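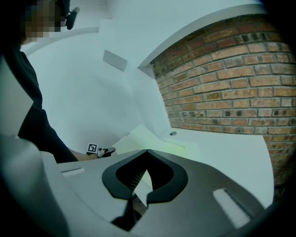

Resettlement and Household Support Team

Our work > Reports to funders > Furnished Rooms

Last updated: 2018-04-30

Reading time: 3 minutes

Dear friends at the Krajewska Fund,

We promised you a proper letter once the winter was behind us, and I'm glad to be able to write one with good news in it. When we last reported, in February, the upstairs rooms at Renda House were in a sorry state and I think we all came away from that meeting a little anxious. They are in much better shape now, and a good deal of that is down to your grant of £2,000, which went further than any of us had dared to hope.

The walls first, as they took the most time. You may remember that the rooms had been painted a heavy mustard by whoever had the building before us, and it took three coats of white to get the better of it. The white was the right choice all the same (there was a long and friendly argument about pale green, which I lost). The rooms feel bright now, even late in the afternoon, and the white moulding up by the ceiling has been kept and painted to match. One or two of you were keen that we shouldn't rip out the old details just to save a day's work, and we were pleased to be able to follow that advice.

We had meant to have all nine rooms ready by Easter. Seven are done. The two at the back had damp behind the skirting, and our builder asked us to let the plaster dry out fully before anything went on top of it. I would sooner tell you plainly that we are behind than hand over a room that starts to peel by the autumn. He is coming back to test the walls again in May, and if he is happy we'll paint straight away.

On the furnishing side, things have moved along nicely. Farnham Road Furniture Store let us have beds and wardrobes at a very kind price and carried them up the stairs as well, no small thing with that awkward turn on the landing. Each finished room now has a bed, a wardrobe, a small table, a chair and a reading lamp. Curtains are up in five of them. The other two pairs came back from the hemming far too short, so they have gone downstairs to the laundry room, where they fit rather well, and we have ordered longer ones.

You asked in your last letter how we were getting on with the welcome boxes. We packed 97 over the winter, for people moving into rooms with us and for those going on to a home of their own. We changed the contents slightly after listening to the people who had received them: the second saucepan went, and in its place we put a tin opener, a washing-up bowl and a decent kitchen knife. More than one person had told us they spent their first evening unable to open their supper! We also swapped the bedding for the easy-care sort, which dries on a rail without an iron.

The money has gone mostly on paint, filler, bedding and lamps, with the last part kept back for the two remaining rooms. The receipts are in the blue folder, and copies will reach you by post with the signed form. We have not needed to touch the sum set aside for flooring, and with your permission we would like to carry it over to the summer, when the stair carpet will have to be faced.

Between now and our next report we hope to finish the back rooms, hang the longer curtains, and put up some hooks and shelves, which residents have asked for more than anything else. There is never anywhere to put a wet coat. We are also looking at the shared kitchen, though for the moment only as far as measuring up and getting prices.

Do come and see the rooms if you are passing. Tuesday afternoons are the easiest for us, but we'll put the kettle on whichever day suits you.

With our warmest thanks,

The Resettlement and Household Support Team
Renda House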